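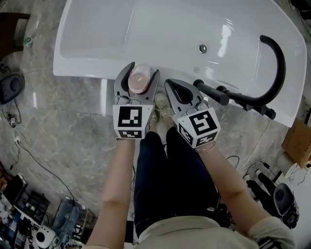

by Yeo

Posted in: Screenings / Tickets / FAQ

Getting the same emails over and over so putting it all in one place. Will add to it when I can.

What is Prerkura?
Feature documentary, 84 minutes was the old cut, new one is shorter. About a candle factory town and the people who stayed. Spanish and English, subtitles on all of it.

Where is it playing?
Cereria, the old theater on the corner. One night only in November. Doors 6:30, film at 7:15. No trailers, so please don't count on that extra ten minutes.

How many seats?
297. Balcony is closed.

How do I get tickets?
Favow only. Not at the box office, not by email, not from me at the grocery store. If Favow says sold out, join the waitlist, seats do come back.
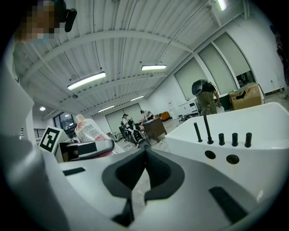
Passes and refunds

Is there a festival pass?
Yes, $57. Covers our screening plus the shorts block and both panels. Does not cover the after party, seperate list for that.

Can I get my money back?
Up to noon the day before. After that you can give the ticket to a friend, just change the name in your Favow account.

I backed the film. Do I still need a ticket?
Yes but yours is free. All 1040 backers got a code by email. Check spam first, then write to us. One code, one seat.

Q&A, press, everything else

Will there be a Q&A?
Right after the credits, 25 minutes or so. Director and editor both there. Short questions please.

Can kids come?
Some swearing, nothing worse. Up to you.

Is it wheelchair friendly?
Ramp at the side door, four spaces in row G. Pick them when you book, if their gone call the theater.

When can I stream it?
No date yet. Other festivals want it first and most won't take a film thats already online.

Can my school or club show it?
Yes, after the festival run. Send city, room size and a month that works.

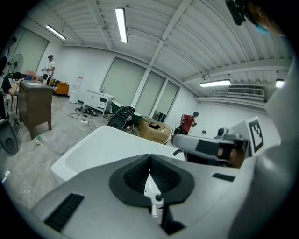 White basin rim, gray gripper reaching in from the right

Press stills and poster?
Email us, we send a link. Credit line is in the folder, please use it as written.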